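**FOR RELEASE 27 January 2023**

# Rillilitz publishes gripper maintenance routine for its Mavville handling cell

MAVVILLE – Rillilitz has released the written service routine for the two-finger gripper on its Guker handling cell, along with the wrist camera check that goes with it. The routine has been in use at the Mavville site since December and is now open to other shops that run the same cell.

The Guker cell picks up clear and light-colored parts one at a time and moves them between a rack and an inspection station. Parts like these are hard to grip well. If the fingers are a little out of line, the part tilts, and the camera then reads its edge in the wrong place.

Under the old schedule, the gripper was taken off the arm every 129 hours of running time and checked on a bench. The new routine keeps it on the arm. A technician stops the cell, locks it out and opens the fingers all the way. The fingers are wiped with a dry cloth, and the fasteners are checked with a torque driver. Any finger with a chipped or rounded tip is replaced, and both fingers are always replaced as a pair. The full check takes 40 minutes.

The camera check comes last. With the fingers open and nothing between them, the technician saves a still from the wrist camera and compares it with the one saved at the previous service. Both finger tips have to be in view. If either one has shifted by more than 2 mm against the saved still, the mount is loosened, reset and tightened again before the cell goes back to work.
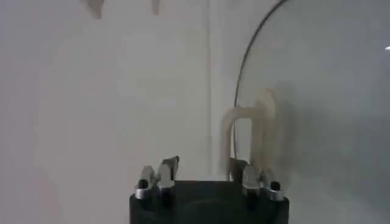

*Wrist camera view of the gripper with the gap between its metal fingers clear. A transparent curved object is at right.*

"Most of our bad picks came from small things, like a loose screw or a worn tip," said Asger Norðdahl, service lead at Rillilitz. "We wanted a check that one person could do on the arm, with the tools already in the drawer – and a record we could look back at."

The routine runs to 33 steps, including lockout and restart. Finger wear is logged by cell and by date. Spare finger sets are stocked at Mavville and at the Rillilitz depot in Paracha.

Owners of a Guker cell can ask for the printed routine and a blank log sheet through their regular service contact. Cells under a service plan will be moved to the new schedule at their next visit.

**Contact:** Rillilitz Service Desk, Mavville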